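In Defense of the Ordinary Squirrel

Every spring, usually in the first warm week of May, somebody on my street puts up a new bird feeder, and within a day or two the same person is standing at the kitchen window banging on the glass. I have been that person. I have owned the feeder with the spinning perch and the feeder with the weighted door, and one summer I smeared petroleum jelly on a pole and ruined a perfectly good pair of gardening gloves. So please don't think I am writing as someone who has always been fond of gray squirrels. I came around to them slowly, over a good many winters, and I'd like to talk a few more people into coming with me.

What set me off this time was a notice from the town parks office in Tirnlow, where I have lived most of my grown life. The office wants to put baffles on the old oaks in Gamumeck Park and bring in a contractor to trap and move the squirrels. The complaint, as far as I can make out, is that they dig up the tulip beds by the bandstand. There were 381 signatures on the petition in favor. I know plenty of the people who signed, and I like them, and I think they are wrong.

Start with the digging. A gray squirrel in the fall buries nuts one at a time, all over the place, which is a tiring way to run a pantry but a sensible one if you have jays and other squirrels watching you. It goes back for a lot of them. It also misses quite a few, and some of the missed ones come up as trees. Anybody who has pulled oak seedlings out of a flower bed knows this already. I have a red oak behind my garage that I certainly did not plant, and it's now taller than the garage, and I have eaten my lunch in its shade more times than I could tell you. I can't prove a squirrel put it there. The nearest big oak is across the road and up the hill, though, and acorns don't roll uphill.
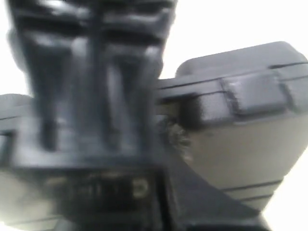

4 min read

Then there is the matter of moving them. It sounds so kind, doesn't it? You catch the animal in a box, you drive it out to the Baloyi woods, you open the door and off it goes to a new life in the country. I used to picture it that way myself. But a squirrel knows its own few acres the way you know your own stairs in the dark. It knows which hollow stays dry and where the hawk likes to sit, and it has a winter's worth of food tucked away in the ground. Set it down in a strange wood in cold weather, among squirrels who already have the place divided up, and you have given it a very hard time of it. Many don't last. And back in the park the empty trees fill up again, often by the next season, with young ones looking for somewhere to live.

So we would pay for it again, and then again. The notice puts the first round at $1,946, and I will grant that this isn't a fortune for a town our size. Still, I can think of a few things I'd sooner have. The footbridge at the low end of Gamumeck has had a loose board for as long as I can remember – I step over it without looking now – and there's been no fresh gravel on the pond path in years. You could also buy an awful lot of chicken wire. Laid flat over a bulb bed and covered with a bit of soil, it keeps the squirrels out, and the shoots come right up through it. Daffodils would do even better, being something squirrels mostly leave alone. My mother grew nothing else along her front walk for that very reason, and people slowed their cars down to look.

I should be fair to the other side, because they do have a point or two. Squirrels get into attics. They chew wires, and that is no joke. They will take eggs from a nest when they find one, and I have watched it happen and been upset about it for the rest of the day. If one is living over your bedroom ceiling, you have every right to get it out and close up the hole behind it, and I'd hold the ladder for you. A park is a different sort of place from an attic. I don't see who else it is meant for, if the animals that hold its trees together aren't welcome in it.

What I really worry about, I suppose, is how we come to look down on any creature we see every day. If a fox crosses the ball field, people talk of it for a week. An animal that can come headfirst down a trunk, turning its hind feet right around to grip the bark, does it outside our windows every morning and we bang on the glass. Children still stop for it. I walk past the school on my way to the park, and there is always at least one small person in a big coat holding up the whole line to watch a squirrel sit on the fence and eat.

The parks office is taking letters until the end of next month, and mine is already in. I kept it to a page, hard as that may be to believe. If you have ever liked having something alive to look at from a park bench in January, I hope you'll send one too, and put in a word for the chicken wire.

Contact us | © 2021 Pravero | Back to top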